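Play kitchen bits, keep or pass on?

tansy_mum
Started going through the play kitchen in October and I'm stuck. Most of it is from Womer, with some Stiron stuff mixed in that my sister gave us. Do you lot keep the food and the dishes together, or have separate tubs? Mine always ends up in one big heap by teatime!

Fuvitz10
One tub, life's too short. Kids tip it out anyway.

oddsocks13
Disagree, sorry. We did one tub for 2 years and every little fruit vanished to the bottom. Fruit in one bag, plates and bowls in a crate, much calmer house (well, a bit).

Fuvitz10
Bags?? They'd never go back in the bags. Mine can't even find the tub.

tansy_mum
Ha, fair. I think I'm going to keep the colander whatever happens, it's the thing that gets dragged out first, and the ketchup lives in it. Don't ask me to part with the strawberry either. Have a look and tell me what you'd let go.

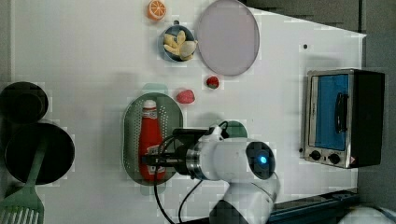
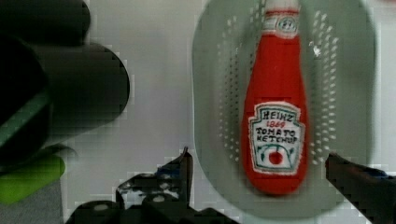
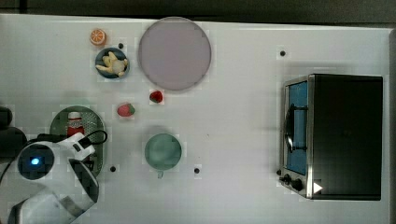 Viorica Kneževič
I'd let the big plate go and hang on to all the food. Mine used saucers from the real cupboard and never minded, but the food was played with right up to juniors.

oddsocks13
No, keep the plate! What are they meant to serve it on?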